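Ticket support Zulivwood – Impression réseau
Objet : travaux d'impression bloqués au-delà de 20 pages, poste comptoir
Statut : résolu, sous surveillance
Ouvert par : Ajayi (magasin)
Pris en charge par : Tadeo Painemal, support Arinwood

Symptôme signalé
Les bons de livraison de plus de 20 pages restent en file avec l'état « En cours d'impression ». L'imprimante sort les premières pages, puis repasse en veille. Aucun message sur l'afficheur. Les travaux courts passent normalement. Un redémarrage du spouleur libère la file mais le travail suivant de même taille se bloque au même endroit.

Environnement
Imprimante laser monochrome en adresse fixe, raccordée au commutateur du comptoir. Serveur d'impression virtuel, pilote générique PCL 6. Logiciel de gestion Jeltenen, export PDF puis envoi automatique vers la file BL-COMPTOIR.

Relevés
1. Ping continu vers l'imprimante pendant un travail de 90 pages : pas de perte au démarrage, puis interruption complète au moment du blocage. Retour du ping dès l'appui sur une touche du panneau.
2. Même fichier envoyé depuis un portable branché sur le même commutateur, sans passer par le serveur : blocage identique. Serveur et pilote écartés.
3. Câble réseau remplacé. Pas de changement.
4. Port du commutateur : négociation à 100 Mbit/s, duplex intégral, aucun compteur d'erreur. Le mode Ethernet économe en énergie (EEE) est activé sur tous les ports.
5. Journal interne de l'imprimante : passage en veille profonde enregistré pendant la réception des données.

Poste de travail du comptoir, côté table :
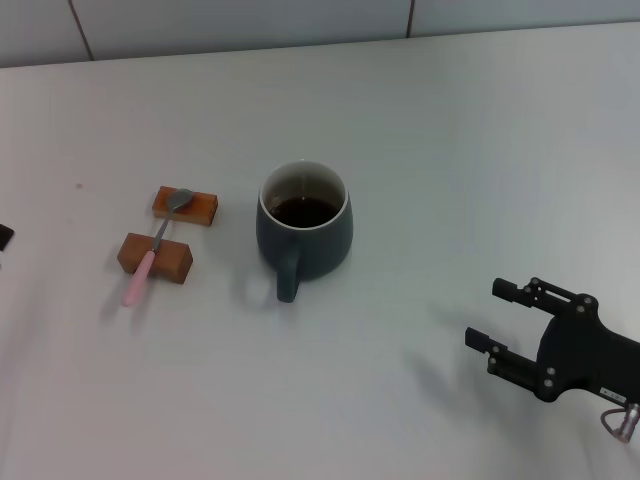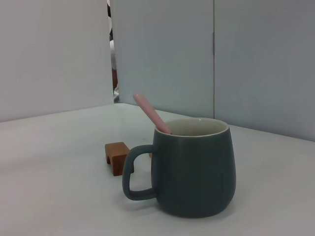

Dernière modification de cette page : septembre 2023

Analyse
Le temporisateur de veille de l'imprimante n'est pas réarmé par la réception des données, seulement par le début d'un travail. Sur un document long, Jeltenen envoie les pages par paquets avec une pause entre deux. La veille se déclenche pendant une de ces pauses. Avec EEE actif, le lien tombe et l'interface ne se réveille pas à l'arrivée du paquet suivant.
Le comportement est apparu en mai, après la mise à jour du micrologiciel qui a remis le délai de veille à sa valeur d'usine. La configuration antérieure n'avait pas été sauvegardée.

Actions
- EEE désactivé sur le port de l'imprimante uniquement.
- Veille profonde désactivée, veille simple conservée.
- Délai porté à la valeur maximale proposée par le menu.
- Configuration exportée et jointe au ticket.
- File BL-COMPTOIR : option « Commencer l'impression après la mise en file de la dernière page » cochée.

Vérification
Travail de 90 pages : complet. Travail de 200 pages : complet, pas d'interruption du ping. Deux travaux longs envoyés à la suite : complets, ordre respecté.

Commentaire d'Ajayi
Les bons du matin sont sortis en entier. En revanche la première page met plus longtemps à arriver.

Réponse de T. Painemal
Effet attendu de l'option de mise en file. Si le délai gêne au comptoir, l'option peut être décochée ; les deux réglages de veille doivent rester tels quels. Ne pas réappliquer de micrologiciel sans réimporter ensuite le fichier de configuration.

Reste à faire
Contrôler le même réglage sur l'imprimante de la réserve, qui est du même modèle. Clôture du ticket après ce contrôle.

Contact support Arinwood | © Arinwood | Haut de page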